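Noltholm Hand Demos: Small Hardware Set
Data card for the Clinetska manipulation collection

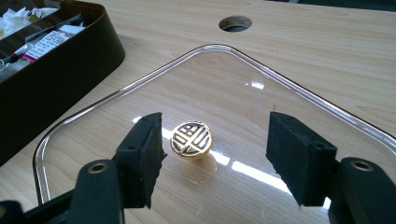

Volume 6, Number 5

Summary

This volume holds 925 demonstrations of picking up and placing small household hardware: knobs, caps, hinges, hooks and similar parts. All of them were recorded by people using a hand-held two-finger gripper on ordinary tabletops. No robot arm was used during recording. The data is meant for training policies that will later run on an arm with the same fingers.

The lid and knob task is the one most people ask about. A small round cabinet knob starts on a clear plastic lid, and the operator closes the fingers on it, lifts it and sets it down on the bare table. The lid is there on purpose – transparent surfaces and polished metal both give depth estimators trouble, and we wanted them together.

What is in a demonstration

Each demonstration has one folder with four items:
video.mp4, the view from the camera on the gripper
pose.csv, gripper position and orientation over time
width.csv, distance between the finger pads
meta.json, task name, site, operator code and notes

Video and pose share a clock. The width signal comes from a separate encoder and was aligned afterward. If you need tight timing at the moment of contact, check the offset field in meta.json before you trust the default.

Recording sites

Noltholm is the main site. Drolholm was added in July and has different tables and stronger overhead light. Tabletops were not cleared before recording unless something blocked the reach, so trays, papers and other everyday items appear near the work area in many videos. They are not labeled.

How operators were told to work

Start with the fingers open and the object in view between them.
Approach at a steady speed. Do not stop above the object.
Close until the pads hold the object, then lift.
Do not slide the object to the edge of the lid to make the grasp easier.
If the object drops, keep recording and try again once. After a second drop, end the demonstration and mark it failed.

Failed demonstrations are kept. They carry success: false in meta.json and are left out of the default training list. Several groups have found them useful for training a success classifier.

Splits

The test list has 20 demonstrations, all from Drolholm. Everything else is in train or val. The lists are plain text, one folder name per line. Please report results on the test list as given, even if you also make your own.

Known problems

Glare. Overhead light leaves bright patches on the clear lid, and these move as the gripper moves. Pose tracking sometimes drifts when glare fills a large part of the view. Affected folders have drift: true.

Fingers in view. The pads cover part of the object late in the approach. We do not mask them.

Object placement. The knob is often nearer one pad than the other at the start. Operators corrected for this in different ways – some shifted the whole gripper, others let the first pad push the knob across.

Width zero point. It was reset after the pads were replaced at Noltholm. Use the per-session value, not the one in the old config.

Loading

The Matheson loader reads this volume without changes:

pip install matheson
matheson load --volume 6 --number 5 --split train

Older versions of the loader ignore the drift flag. Update first.

Changes

Mon 7 January: test list fixed, width offsets added, two duplicate folders removed.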